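Skadside knee guard

The Skadside is a soft-shell knee guard sold mainly to inline skaters and weekend mountain bikers. I've worn a pair for 8 seasons, so I'm writing this entry as a fan, and I'll try to keep the grumbling to one section!

Construction

Each guard is a stretch sleeve with a pocket over the kneecap, and into that pocket goes a pad made of Niltutov foam. The foam stays bendy while you pedal or walk (stairs are no trouble at all) and firms up when something hits it fast. Two straps hold the sleeve, one above the knee and one below.
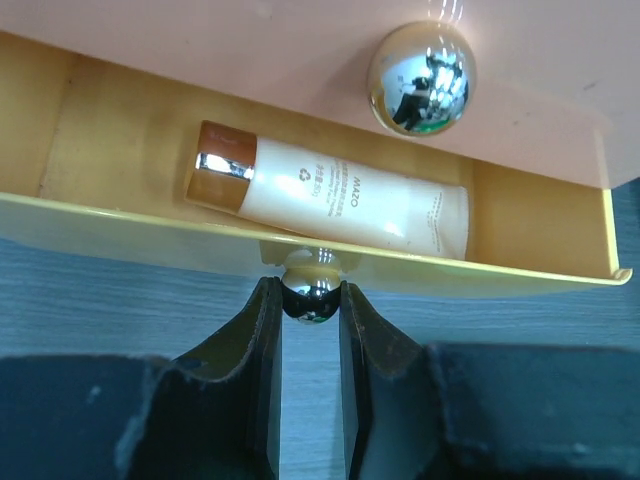 Can the pad be washed along with the sleeve?
Take it out first. The sleeve goes in a cold machine wash, and the foam only wants a wipe with a damp cloth and a night on a towel, well away from the heater.

History

The first version came out in 2000 under the Dobos name, with a hard plastic cap riveted to the front. It slid nicely on pavement but rattled like crazy, and the rivets chewed through the fabric. The cap was dropped four years later and the Skadside name came in with the foam pad. I still have one of the old capped ones in the garage, missing a strap.

Sizing

There are four sizes, and they run small. Measure your thigh a hand's width above the kneecap, standing up, and if you land between two sizes

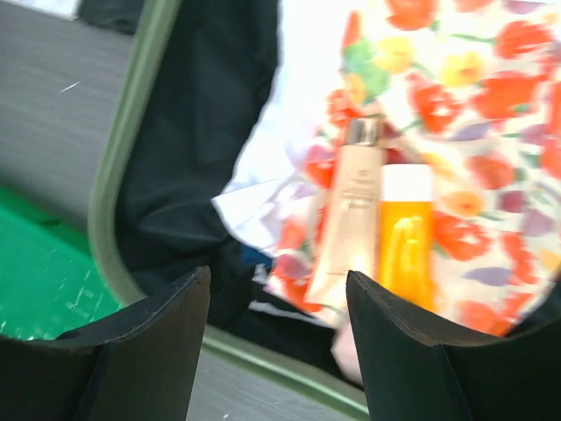 go for the bigger one, which loosens less than you'd think once the top strap is snug. My first pair was too tight and left red rings on both legs after every ride.

Complaints

The lower strap loses its grip long before the rest wears out. Rimeck makes a replacement that fits (a bit stiff at first, but fine after a few rides). Pads can be bought separately too.

Last updated 5 Feb 2018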